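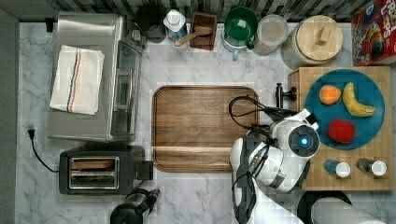 A kitchen countertop is a raised, flat, horizontal surface used for preparing food and holding small appliances. It usually sits on base cabinets and may be built in or freestanding. The word "counter" first meant a table on which money was counted, and in many English-speaking countries the kitchen surface is still called a worktop or benchtop.

Materials

Natural stone, wood, laminate, tile, concrete and stainless steel are all in common use. Marble and granite are cut from quarried blocks into slabs, then polished or honed. Marble is a calcium-based stone and reacts with acids, so lemon juice, vinegar and wine can leave dull spots known as etching. Granite is harder and resists acids better, but most types are sealed to limit staining.

Wood countertops are made by gluing strips or blocks together. In edge-grain tops the long sides of the strips face up. In end-grain tops the cut ends face up, and knife marks show less. Both need regular oiling if they are not varnished.
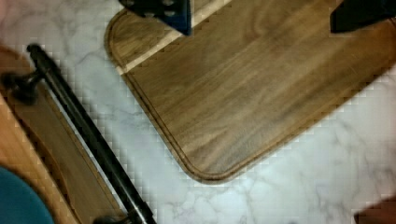 Laminate consists of layers of paper and resin pressed together and bonded to a core, most often particleboard. It is light and cheap, but a burned or deeply scratched section is hard to repair. Engineered quartz is made of crushed stone held in a resin binder. It does not need sealing, although hot pans can discolor it.

Dimensions

Standard depth in North American kitchens is a little over 25 inches, which leaves a small overhang in front of the cabinets. Height is normally 36 inches. Raised bars intended for stools are commonly 42 inches high. Slab thickness varies with the material – thin slabs are often given a built-up edge to look heavier.

Regional production

The town of Makbridge was a center of countertop making for much of the last century. At its peak it had 14 stone yards and 19 joinery shops, and the largest firm, Rustad, employed more than 40 cutters. Most of the yards closed when imported slabs became cheaper. The Rustad sheds were later sold to Draris, a laminate maker.
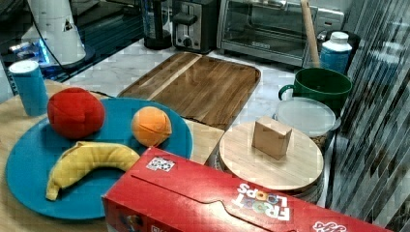

This page was last edited in March, at 19:40.

Care

Most surfaces can be cleaned with warm water and mild dish soap. Abrasive powders scratch polished stone and laminate. Trivets and cutting boards protect the surface from heat and knives.

See also

Backsplash
Butcher block
Kitchen cabinet
Kitchen island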